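Welau Soft Finger Set, reviewed after one winter of use
By Merike Rimkutė
10 March 2025

I bought the Welau finger set in November, when the rigid fingers on our hand-held grippers had left marks on too many objects. Our workshop is small, two people most of the days, and we record demonstrations by hand before we let any arm repeat them. So the fingers are in my hands for many hours, and I have opinions about them.

The set contains two ribbed soft fingers, two toothed pads, the mounting blocks and a bag of screws. It costs 80 euros without tax. The older Siltbridge fingers, which I compare with here, cost 40 euros, but they come without blocks and you must print or mill your own. If you count your hours, the difference in price is smaller than it looks.

Mounting is easy if you do it slowly. The screws are short and the holes in the blocks accept them with a little resistance, which I like. The instruction sheet shows the left and right block in the wrong order (or it was printed mirrored, I am not sure), and I had to take everything apart once. My colleague Karim Chidiac did his set without reading the sheet and had no problem at all.

The ribbed shape bends around an object when you close the hand. With a cup or a bottle you feel this very well, the finger gives way in the middle and the tip comes inward. The Siltbridge fingers are stiffer and for heavy things I still prefer them. A full bottle of water in the Welau fingers turns a little if you lift it by the neck, and I could not get rid of this by squeezing more.

Light objects with a soft surface are the better side of this product. I do a lot of my trials with bags, and bags are difficult – they change form when you press them, and the handle goes where it wants.
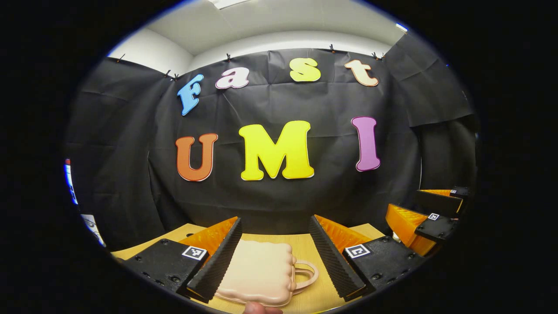 Small pink handbag held between the two toothed pads, view from the gripper camera.

With the pads I can hold a bag like this one by its sides and I do not need to press hard. The teeth are fine enough that I have not found marks on any of our bags so far. On paper boxes they do leave small lines, so for boxes I take the pads off and use the bare finger. It is two minutes of work for each side and a little annoying in the middle of a session.

About the camera I should say something too. I use a fisheye lens, and I want both fingers to stay visible from the base until the tip. The orange color helps here, because I can see the finger clearly against a black cloth and also against a light wooden table. The flat face of the block has enough space for a square marker. On the Siltbridge version I had to glue the marker on an extra plate, and this plate came loose more than one time.

Now the weak points. The pads wear faster than the fingers. After 1,000 grasps, which I marked in my notebook, the teeth near the tip were round on one side. Welau sells spare pads only as a pair together with screws I do not need. I ordered from the dealer Petrauskas and they were correct and polite, but the delivery was slow. Also the ribs collect dust, and a dry brush does not take it out. I wash them with warm water and a drop of dish soap and leave them overnight.

I also borrowed a Foltport finger for one afternoon. It is softer again and very pleasant to hold a sponge with, but when I moved the hand quickly it was swinging, and my recordings were not useful. I gave it back the same day.

Would I buy the Welau set again? For bags, toys, cloth and other light things, yes, and I already did for the second gripper. If your work is mostly bottles and tools, keep the stiff fingers and spend the money on a better lens. I take away one star for the spare pads and half a star for the instruction sheet.

Three and a half stars from five.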